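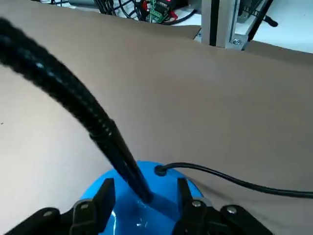 Plastic gets its color while it is being made, before it has any shape at all. A factory starts with small grains called pellets, which are often clear or milky white. To make something like a bright blue dome with a smooth, shiny surface, a worker can mix in a few colored pellets that are packed with pigment. Pigment is a very fine colored powder. The mixture is heated until it is soft and then pushed into a mold. When it cools, the color usually goes all the way through.

Last updated: December 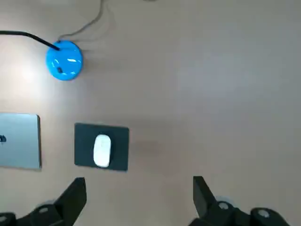

By R. Dlamini, Science Writer for Young Readers, Grudavdale Learning Pages

Paint works in a different way. It sits on the outside like a coat. If you scratch a painted toy, you may see another color underneath. If you scratch a toy made from colored plastic, the scratch may look pale, but the plastic below is the same color.

Why does blue look blue?

White light is a mixture of many colors. When it lands on blue plastic, the pigment soaks up most of the red, orange and yellow light. More of the blue light bounces back out, and some of it reaches your eyes.

Shiny plastic can also have small white spots on it. These are reflections of a lamp or a window. The light bounces straight off the smooth surface before the pigment can change it - so it stays white.

Can the color fade?

Yes. Sunlight slowly breaks down some pigments. A bucket left outdoors all summer can end up lighter than one kept in a closet.

Try it

Find two plastic lids of the same color. Put one on a sunny windowsill and the other in a drawer. Compare them after 10 weeks. Some plastics change very little, so do not worry if yours look the same.

Related
Why Is Glass Clear?
How Crayons Are Made
A Visit to the Immont Dye Works
What Makes a Shadow?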